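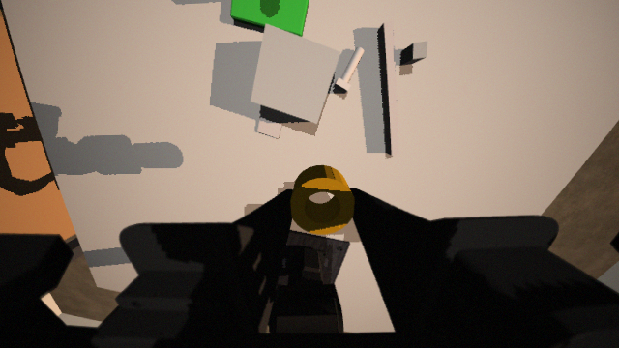 Digest, Vol. 41, Issue 8

From: Lotte Hoekstra
Date: 2023-04-16
Subject: Re: [simlist] Zusico assembly pack, worth the money?

Raimonds Priedītis wrote:
> Has anyone tried the Zusico pack yet? 299 is fine
> for us if the grasping is decent. We gave up on our
> last simulator when every round part shot out of the
> fingers like a bar of soap.

Hi Raimonds, hi all,

Yes! I've had it running since Thursday and I'm having a great time with it. You get the arm, the two-finger gripper, a workcell and a small set of parts, and the yellow ring is the one to start with. I ran 200 picks on it with the default friction and lost three, all of them with a grasp I'd set too high on the wall. No soap so far.

What I like most is that you can put the viewpoint wherever you want. I do my tuning from right behind the fingers (you really see how the V closes on the ring) and then switch to a wide one to check that the forearm has room.

Gripes: the manual is thin, the physics step is buried two menus down, and loading takes ages on my laptop. The Erkeo importer also dropped the joint limits on our own arm, so check yours by hand. I've written to them about that one. 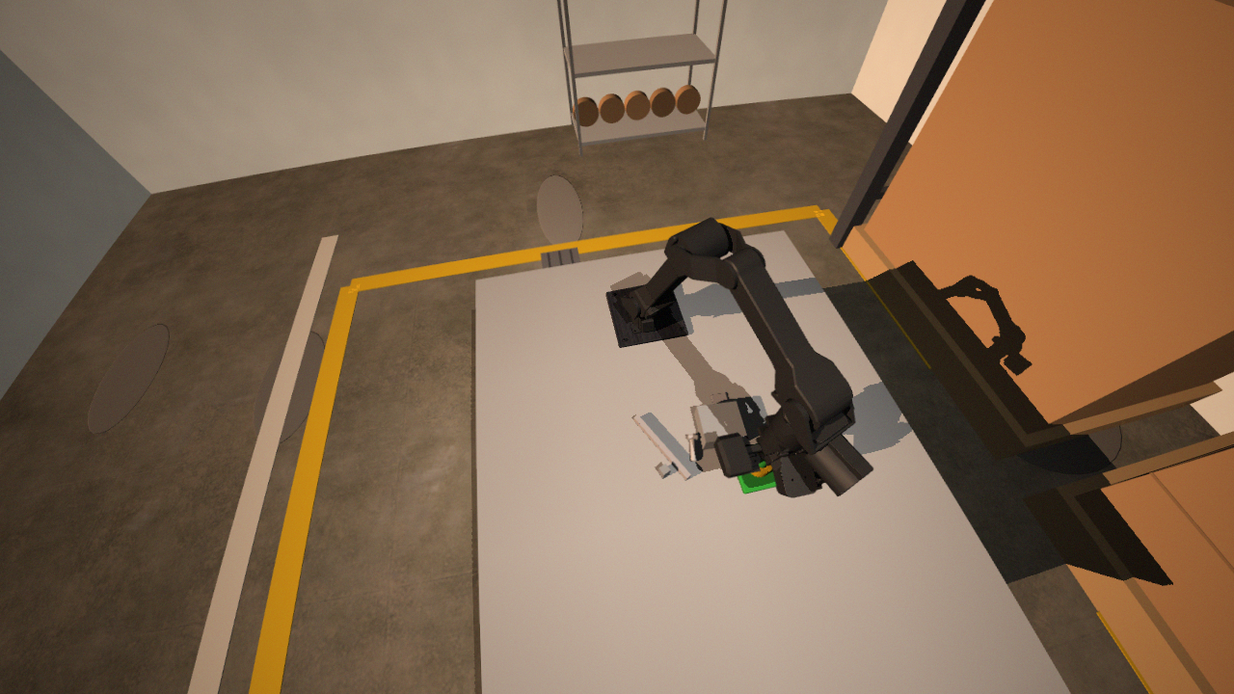
Evelien Wuyts wrote to me off list that the importer kept her limits fine once she exported in radians, and that she would still wait for the August release if you need more than one arm in a cell. Good to know, I only have the one.

Next I want to try 1000 randomized starts overnight, maybe 2000 if the laptop survives. Happy to share the config files, just ask.

Lotte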